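News > Local > Community

Last updated: January 2025

Bright bowls wanted as Skememance kitchen restocks

I popped into the Skememance community kitchen this week and came away wanting to repaint my whole house. The old chipped crockery is going, and in its place comes plastic – lots of it, and in every colour going!

Orvokki Lehtinen, who runs the family lunches, has wanted the change since August, when two serving dishes got smashed in a single afternoon. "The little ones can carry these to the table themselves," she told me, "and they do pick their favourites."

The money came from a cake sale at Zametwood, which raised £231 (I may have bought rather a lot of the lemon drizzle). There's a green cloth for the table too, and bowls in red, blue and a big sunny orange, plus a yellow cup I'd happily have taken home.
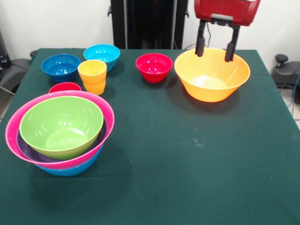
Aino Sjöberg is still after more cups, as the lunches now get 30 children on a busy day. If you've any plastic ones going spare, drop them at the kitchen door before noon. Lids are welcome as well – the soup has a long walk from the stove.

2 comments | 30 shares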